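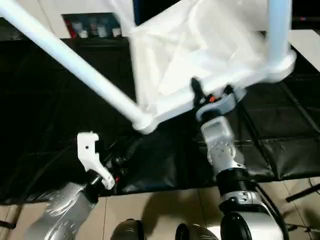 From: Padma
To: Stokance Festivals list
Date: August 15, 2018
Subject: Re: [festivals] Golu at Venkataraman Hall – steps, dolls, and who is cooking what

Hi everybody,

Sorry for the long one, get yourself some coffee first. Elango wrote last night and I started a two-line answer and then it got away from me, because I have been thinking about this golu since the new year lunch back in April, when a bunch of us stood in the parking lot saying "we should do it together this year" and then all went home. So I'm thrilled that somebody finally put it in writing!

Elango Varma wrote:

> Dear all,
>
> I spoke to the people at Venkataraman Hall and we can have the
> small room on the ground floor for all of Navaratri, which
> I think is generous of them. It locks, so the dolls can stay up
> overnight. Address for those who are new: 1244 Tilham Road,
> entrance on the side.
>
> Questions I would like people to answer on the list and not to me
> privately, please, so I don't have to be the post office:
>
> - How many steps? I had in mind five, but I'm told the serious
> families do more.
> - Who can lend dolls, and are you all right with other people's
> children near them?
> - Is it sundal every evening or can we have something else? My own
> kids have asked me to raise this.
> - Do we want singing, and if so, is it sign-up or just whoever turns
> up?
>
> I also need somebody who knows the order the dolls are supposed to
> go in. My mother knew. I held the box.
>
> Elango

First, Elango, "I held the box" is most of us, so don't feel bad. I held the box until I was well over thirty and my aunt's knees gave out, and then suddenly I was the one on the stool being told "left, left, no, your other left" from the sofa.

OK, steps. Five is good. It should be an odd number, that's the only thing I'd fight for, and five will look full with what we have. I know some families go up to nine or even eleven and it looks wonderful in a big hall, but that room has a low ceiling and I don't want Ganesha up there with his head against the sprinkler. For what it's worth, we did three for years in our first apartment on a bookcase turned on its back and a couple of suitcases, with my wedding-reception sari over the whole thing, and people still talk about that one. So please, nobody go and buy a steel kit. If we can get solid boxes or benches that step up evenly, the cloth hides everything.

On the cloth: white is what my family uses, plain cotton, and I'd like us to do the same. I priced a length of it at Stastex, the fabric place across from the post office, and they'll give us the end of a bolt if we don't mind a join in it. We don't mind a join. Pleat it so the join falls at the back of a step and pin from underneath. If anybody feels strongly about red or gold with a border, say so this week and we can talk, I'm really not going to be difficult about it (my sister will tell you otherwise).

The order of the dolls. Every house does this a little differently and every house is completely sure, so I'll tell you what mine does and then you can all write in and correct me. Top step is for the gods and the kalasham, the brass pot with the mango leaves and the coconut. The marapachi pair, the wooden couple, goes up there too, in the place where you see them first, and they go on before anything else does. Then coming down you have the avatars and the saints and the great teachers, then the scenes from the stories, Rama's coronation and so on, then the processions and weddings, and on the bottom step the Chettiar and his wife with their little shop of rice and lentils and everyday people doing everyday things. My grandmother's explanation was that you climb up from the shop to the gods, slowly, and she'd add that most of us get stuck at the wedding.

We do have the question of what mango leaves to use in this part of the world. I've used bay branches from the yard, and once, in a bad year, leaves off the neighbor's magnolia with her permission. If anybody is driving to the big Indian grocery in the week before, tell the list and I'll ask you very nicely to bring a bunch.
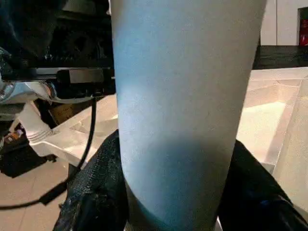
And then the floor in front, which is the kids' part, and which I feel more strongly about than the steps! The park, the village, the zoo, whatever they come up with. When I was small my cousins and I grew it for real – you soak fenugreek or mustard seeds and scatter them in a shallow tray of soil a few days ahead, and by the time the dolls are up you have a lawn. A pocket mirror makes the pond. We had a cricket match in ours with one of the fielders being a plastic cow. Please let the children run this and please, parents, don't tidy it. If somebody wants dinosaurs in the temple garden then there are dinosaurs in the temple garden.

Which brings me to lending, and I want to be careful how I say this. I'll bring ours, and that's 52 dolls if you count the band as separate musicians. Most are clay, some are papier-mâché, and a good number were my grandmother's and came over wrapped in her old blouses. I am fine with children near them. I'm fine with children holding them if a grown-up is sitting down right there. Things will get chipped. One of my musicians has had no hand since before I was born and he plays on. But not every family feels like that and they shouldn't have to, so I'd say put a strip of masking tape on the bottom of each doll with your name, and if it's one that you'd cry over, tell me and it'll go on a high step at the back. Or keep it at home and bring it just for one evening, that's nice too. People can come and see it specially.

There's also the new doll. You're supposed to add at least one every year, and I'd love it if the group's first new doll wasn't bought at all. Could the older kids make one? Air-dry clay, paint, a bit of old border for the sari. It could be the Stokance lighthouse keeper for all I care. I think it should be something from here, so that in a few years when these kids are unwrapping it they'll say oh, that's the one we made.

Food! Elango, tell your kids I hear them. Sundal every night is the tradition and I will be making chickpea sundal on the first night with plenty of coconut and I expect it to be eaten. But there's nothing stopping anybody from bringing something next to it. Peanut sundal and black-eyed pea with jaggery are both different enough that children who "hate sundal" don't notice they're having it. Sweet pongal is always welcome. A plate of cookies is also welcome and the goddess has never complained at my house. Two requests: no onion or garlic in anything that's going to be offered first, and write down on a piece of paper if it has nuts in it, and stand the paper up against the dish. We have allergies in the group, serious ones.

Soak your chickpeas overnight. I'm only saying it because of last year, and you know who you are, and I still love you.

Singing – whoever turns up. If we do a sign-up sheet then only the people who've had lessons will sign and the rest will sit on their hands. In the house I grew up in, you couldn't leave without singing something, that was the price of the sundal, and my uncle, who had no ear whatsoever, sang the same verse every single year with his eyes shut. If a child wants to do a school song, wonderful. If you want to play something off your phone and hum, also wonderful. I'll bring the shruti box so there's at least a note to start from, whether or not we stay on it.

For the little gift bags, betel leaves are going to be hard to find and turmeric and kumkum are easy. I thought a piece of fruit, a tiny packet of each powder, and a bangle or a hair clip or a pencil. Please don't go overboard. I know how this goes, one person does a steel bowl and then the next night somebody feels they have to do a bigger steel bowl, and by the end we're all carrying home cookware.

A couple of you have written to me asking if it's OK to come if you're not Tamil, or not Hindu, or your husband is the one who grew up with it and he can't remember any of it. Yes to all of that! Come in, look at the dolls, eat. Golu is for visiting. Half of what I remember from childhood is going from house to house in a stiff silk skirt, judging everybody's steps with my cousins on the walk to the next one. Neighbors on the Tilham side who've never seen one would be very welcome too, and if you work with anybody or sit next to anybody who'd like it, bring them along. Shoes off at the door, that's all they need to know.

The ninth day we put books and instruments in front of the steps for Saraswati puja, and nobody's allowed to study, which my son considers the high point of the entire religion. Bring a schoolbook or your laptop or your knitting needles or whatever you earn your living with. You get it back the next day, Vijayadashami, and that's when the very little ones can write their first letters in a tray of rice. If you have one the right age, let me know and I'll bring my brass tray. Same evening, we lay one doll down on its side so the golu can rest, and then the packing up happens the morning after. I'll need help with the packing much more than with the putting up. Everyone comes for the putting up.

Elango, could you ask the hall about two things? Whether we can have a small oil lamp if somebody sits with it the whole time, or if it has to be the battery kind. And whether the kolam outside the side door can be in rice flour right on the concrete, or whether they'd like it on a board. I can live with either, I'd just like to ask before and not after.

And somebody with a taller car than mine, please write in about boxes for the steps.

Love to all,
Padma

P.S. My aunt has read this over my shoulder and says the Chettiar goes on the second step from the bottom and that I was never listening. So, corrections are already coming in.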